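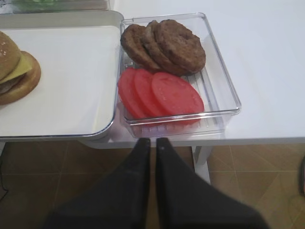
Department of Catering and Food Service, Sitthichai College, Sitport
Handout 8: The Cold Side of a Hot Sandwich
Tutor: Ketsara Thammasiri. Revised Sep 17, 2021.

Read this before the practical. Last May a whole group turned up having read the wrong handout, and we spent a happy morning watching people look for the pastry brushes.

Assembly is the part of burger making that everyone believes they can already do. You put things on top of other things. Most of the marks in this unit are lost here all the same, usually by people who were very good at the cooking.

Laying out

Set your station before you touch any food. The tray you build on goes in the middle, and the ingredients go round it in clear plastic containers, so you can see what you have without lifting anything up to look. Patties and tomato can share a container if they keep to their own halves. Fan the slices so that each one has an edge you can get hold of. A neat tower of tomato looks lovely until you want one slice and get four.

Keep the buns in a deeper bin to one side. Lettuce and cheese go at the back, lettuce left, cheese right. Left-handers may swap them, but tell your partner first.

Building

The college order, bottom to top, is: bottom bun, patty, cheese, tomato, lettuce, top bun. Cor Schouten, who takes the evening group, puts his lettuce underneath and will defend this at length. In his assessment, do it his way.

Line the tray with paper, and leave a narrow margin all round so that you can lift the sheet out afterwards. Cheese goes on as a diamond, with its corners over the rim of the patty. Customers like to see that they have been given cheese. Square to the tray looks tidy and hides half of what they paid for.

You will practise the cheese on a patty by itself first, straight on the paper with no bun. Crumbs on the liner count against you, even small ones.

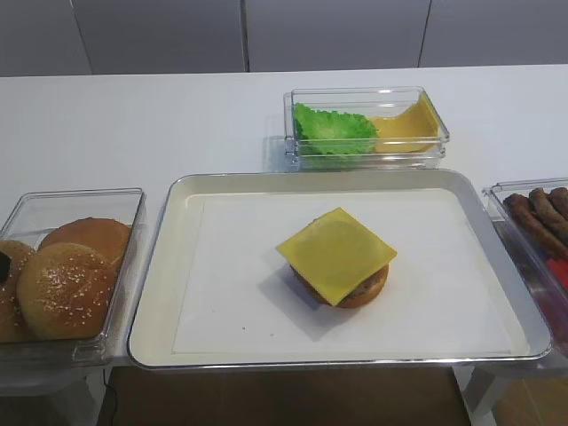 Closing and checking

Put the top bun on with a flat hand and let go. Pressing it down does nothing for the burger. Then crouch until your eyes are level with the tray and look at it from the side. A bun that has slid to one side was put on by someone looking at the clock.

For the first round we build the plain version: bun, patty, cheese, bun. Salad comes in the second round, when you have stopped dropping things. Leave the lettuce where it is until then, however green and inviting.

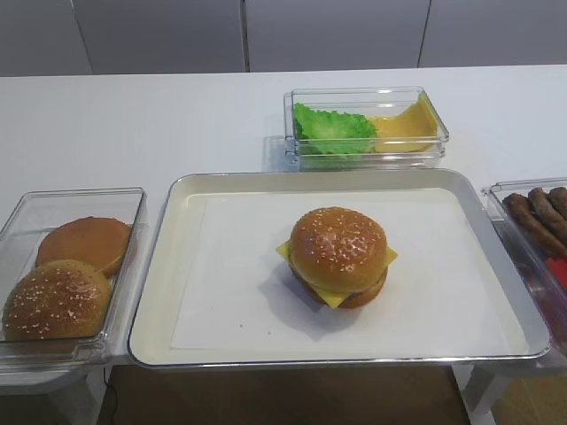 Photos: Nistunik, for Sitthichai College

Check the seeded half is the one on top. I would not write this down if it had never come up.

Marking: 19 marks for the practical, plus the short written answer on allergens. Bring an apron, and the workbook open at page 228. Anyone resitting at the Givville kitchen should use the same order and expect less elbow room.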